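Boards > Local Affairs > Protests and Petitions > Library march, Pultstead

Search this board keyword or user name Go

Reading time: 3 min

Thread: Celebrity money for the Saturday library march

grinville_gaz
So the actor off that river police series has promised 1000 pounds towards the march to keep Pultstead library open, and now the singer from Rilla says she'll match it. Has anyone seen a penny? I've read the post three times and it says "pledge". My brother pledged to fix my gate in October.

TamsinPryor
I'm helping with the stewarding so I'll answer what I can. The actor's money has been paid in. The Rilla singer's hasn't, but her manager has been in touch twice. It goes on road closure signs, the PA and two coaches from Grinville for people who can't drive.

grinville_gaz
Paid in to what? Is there an account with a name on it, or is it somebody's current account?

oldhand23
Gaz has a point, even if he's being a pain about it. The hospital march had a very well known face at the front for the photographs and he was in a car before we got to the bridge. The petition got 248 names off the back of all that fuss. The council read it out and voted the same way.

elsie_k
I was on that march and I don't remember it like that at all. He walked as far as the bridge and then he had a train. And the vote was put back a month, which gave the ward sisters time to get their figures in. They did change the plan for the night clinic.

oldhand23
They changed the opening hours. The clinic still moved.

elsie_k
So they changed something, then.

Bevan Te Moana
Can I ask what the singer actually knows about Pultstead library? Her statement says "as a family we stand with every reader". Lovely. She left at 13 and I doubt she's had a ticket since. If she wants to help she could write to the county councillors, who are the ones deciding. A cheque for a PA system just means we get shouted at more clearly.

TamsinPryor
She has written to them, Bevan. It's on the campaign page under Letters.

Bevan Te Moana
Found it. Four lines, and one of them is about her tour.

marrow_man
I'm going whether there's a famous person there or not. I would like to know who's speaking though. If it's 40 minutes of people off the telly and then the librarian gets two at the end, I'll be in the pub.

TamsinPryor
Order so far is the librarian, a sixth former from Tautahi Road, then the actor. Five minutes each. I'll be holding the watch.

grinville_gaz
Still waiting on the account.

TamsinPryor
It's the campaign's own account and needs two signatures, Huia Tuhiwai's and mine. Huia will have the paying-in slip with her.
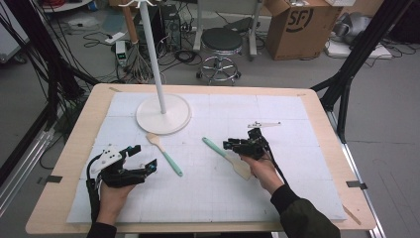 Posted by Huia Tuhiwai | Tuesday, March 10, 2026 | Member, Pultstead

I've got the slip, with the date and the amount on it. I'll keep the account number to myself before anyone asks. Gaz, you're welcome to come and look at the book on Thursday evening, I'll have it with me.

grinville_gaz
Fair enough, I've seen it. One payment, as Tamsin said. I'd still take the second pledge off the poster until it arrives. You've got both sums on there added together, and if hers never turns up it'll be the only thing the paper prints.

Huia Tuhiwai
The posters are printed.

oldhand23
Marker pen?

elsie_k
I've got the ones for the top end of town in my hall and I don't mind doing those. Somebody else will have to do the station.

Bevan Te Moana
I'll do the station. I'm not marching, I still think it's a photo call, but I'll do the station.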